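**For release 2024-12-15**

# Hirnow opens its sorting room, and we'd love your odds and ends

Hello from all of us at Hirnow! I'm Mireille Boyer and I run the household side of things, meaning I spend most of my working life with other people's cupboards. Today I get to share some good news: our new sorting room on the Matos estate is open, and from now on anyone locally can bring us a box of household bits and go home without it.

We began in July with a borrowed garage and four folding tables. I thought we'd get a few bags of old towels and perhaps a kettle. Since then 1,625 items have come through the door, been looked over, and gone on to people setting up a home from scratch. Some of it was big and obvious (chairs, lamps, a very heavy mirror), but most of it was small stuff, the sort that lives at the back of a drawer or still in its packet because you bought two and only needed one.

The new room has a proper floor at last, white tiles that we can mop, and we do a lot of our sorting down there because you can spread things out and see what you've got. Bags get emptied, packets get checked, and anything in clear plastic packaging stays in it if it's clean, so the next person can see what they're getting.
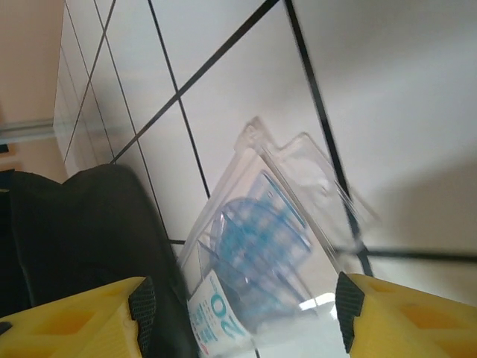

I've had a few emails asking whether we really want the small things, and the answer is yes please! Naveen Bhatia, who looks after our shelves, keeps three tubs by his desk for clips, hooks and fittings, and they're emptied faster than anything else in the building. "People will find a sofa somehow," he told me when I asked him for a quote for this. "What they ask me for is something to close a bag of rice with, or a hook for the back of the bathroom door."

So here's what we can take:

- bathroom and cleaning items, unused, in the packet if you still have it
- bags and cushions, as long as they're dry and the zips work
- clips, pegs, hooks and small plastic fittings, loose is fine
- kitchen bits of any size, but please wrap the knives

We can't take mattresses, paint, medicines or anything with a cut flex. If you're not sure, bring it along and ask – we'd sooner say no at the door than have you bin something useful.

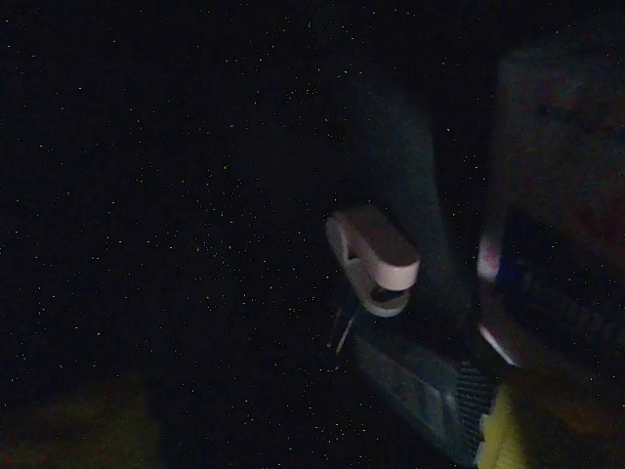 *A small white plastic clip, one of the little things we're always happy to get.*

The shelving in the new room comes from Dristine, who let us have it at cost and then sent two people over to put it up, and I still owe them lunch. Justau are lending us a van for four mornings a month, so if you can't carry your box over, send us a note and we'll put you on the round. Please be patient with us on that one, as the list is already quite long!

You don't need to sort anything before you come. A mixed box is fine, and I have to admit it's the bit of the job I like best, tipping it all out and finding out what's in there.

**Contact:** Mireille Boyer, Hirnow, the sorting room, Matos estate. Naveen Bhatia can answer questions about what we're short of and is happy to show press around if you let him know beforehand.

Ends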